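Open Day at Promholm: Frequently Asked Questions

What is the open day?
Once a year, in March, Promholm opens its manipulation program to the public. Visitors observe operators using hand-held grippers to handle everyday objects on a tabletop, and may then try the equipment themselves.

When are the demonstrations held?
Demonstrations run on Thursday afternoon, with the last beginning at 4:30 p.m. Each lasts about 18 minutes.

What objects are used?
Ordinary household and stationery items, including pens, markers, tubes and small bottles.

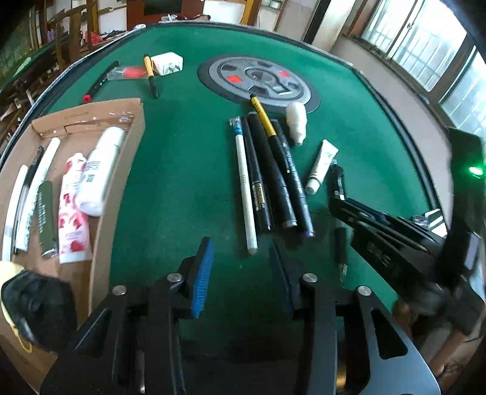

Two grippers over the demonstration table, with pens and markers on the green felt.

Is registration required?
Yes. Groups are limited to 8 visitors. Requests should be directed to Araba Ofori, Visitor Programs, and must state any accessibility requirements. School groups from Clurkbridge register through their own coordinator.

May visitors operate a gripper?
Visitors aged 12 and over may do so under supervision, once the scheduled demonstration has finished. Long sleeves must be rolled above the wrist. Visitors are asked not to rearrange the contents of the cardboard box between turns.

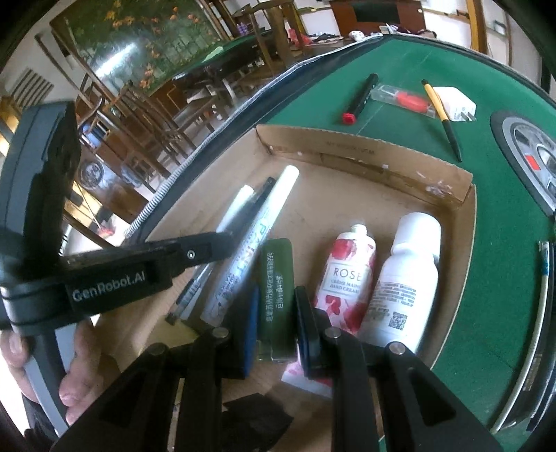 Gripper at a narrow green package in the box, beside a tube of rose hand cream.

Does a gripper of this type move by itself?
No. The operator holds it and guides it by hand throughout. Questions on how such work relates to automated handling may be put to Toshiko Noguchi at the close of each session.

Is photography permitted?
Personal photography is permitted without flash. Media organizations should contact Maximiliano Villanueva in advance. 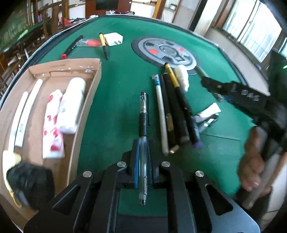
A clear gel pen held in the jaws of a gripper at the mahjong table.

Where should visitors report on arrival?
At the Frimpong Street entrance. Parking is available in the Cliramden lot behind the centre. Late arrivals will be placed in the next session where space allows.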